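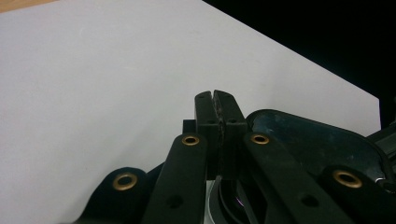

*Fingertips closed, nothing between them. The speckled gray strip down the middle is the grip pad.*

I've had the Irnstead hand-held gripper kit for 14 days now, so these are my notes before I decide whether to order a second one.

The kit cost me $351 from Bikurbridge, with shipping on top. Mine came as a bag of black parts, a bag of screws and a printed guide of 33 pages. The guide is fine up to the linkage bars. After that the drawings get small, and I put the left bar on backwards once. Start to finish it took me an evening and part of the next morning.

The brass grommets at the joints are the best thing about it. My old Clardale had bare plastic pivots and they got sloppy within a month. These still feel tight.

The pads I'm less sure of. They grip well on cardboard and cloth, less well on glass jars. The surface looks worn to me already, and a replacement pair is $10. Irnstead says a pair is good for up to a year of normal use. I'd like to know what they call normal.

The housing picks up dust - a dry brush gets most of it off. I also wipe the lens each time before I record anything.

I record at my desk, mostly short pick-and-place runs, and send the files to a small arm I'm training to sort parts. Anything narrow has been easy. Wide boxes are a pain, and I've gone back to the Kong gripper for those.

I'll probably buy the second kit in November if the price holds. Spare pads are going in the same order.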